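The spare room should stay a spare room

When we bought our place in Plenbridge the third bedroom was listed as a "multi-purpose space". The agent, Blair Moffat, suggested a home office, a gym or a media room. He did not suggest a bedroom for visitors. My mother's generation would have put a bed in it before the kettle was unpacked.

I think we have given up the guest room too easily. Houses here are bigger than the one I grew up in, yet when a cousin comes through for two nights we send a link to a motel. The room is there. It has a desk in it, or a treadmill, or the boxes from the last move.
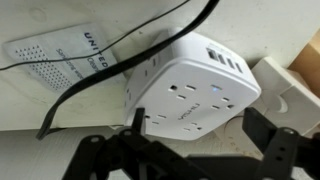

Is a guest room worth keeping if it only gets used a few weeks a year?
I think it is, because the weeks it gets used are the ones you remember, and a desk can go almost anywhere. A bed for your aunt can't.

I kept track last year. We had someone staying on 32 nights. That included my father-in-law after his knee operation, a friend between leases, and Morag Gourlay, who came for a funeral and stayed on for a week. The motel on the highway would have been out of the question for at least two of them. My father-in-law needed someone in the house at three in the morning, and Morag needed someone to have breakfast with.

The argument against is money. Catherine Purves, my neighbour, worked out that her spare room could bring in a decent sum as a short-term rental, and she now rents it. I don't blame her. Rates have gone up and so has insurance. But her sister sleeps on the couch when she visits, and her sister is 62 and visits less than she used to.

A guest room doesn't need much. It needs a mattress you would sleep on yourself, a lamp that can be reached from the pillow, and somewhere flat to put a glass of water and a pair of glasses. Most people get the first one right and forget the rest. 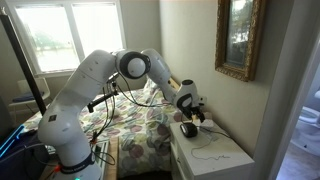

A bedside table matters more than a good headboard.

Curtains are worth spending on. Ours cost more than the bed, and I would buy them again. Everything else can come from the op shop. The towels can be old as long as they are left out where the visitor can find them, so they don't have to ask.

I'd also leave the wardrobe half empty. Ours holds the winter doonas on one side and nothing on the other. A person who has to live out of a suitcase on the floor knows they are in the way.

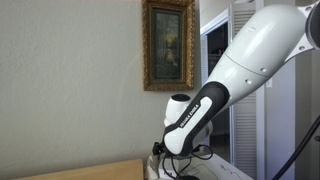
The other objection is that people don't want to stay with relatives any more. They like their own bathroom and their own hours. Kenneth Buchanan put this to me over lunch and he has a point. He also told me he hadn't spoken to his brother for longer than an hour in four years. The long talks in my family have all happened late at night in dressing gowns, after the dishes, when whoever was visiting had nowhere to drive home to.

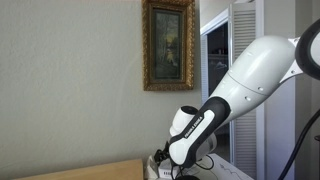 A framed painting hangs beside a louvered door.

If you have a third bedroom, put a bed in it and ask someone to come in March, when the weather is kinder. Change the sheets the day they leave so it's ready for the next one.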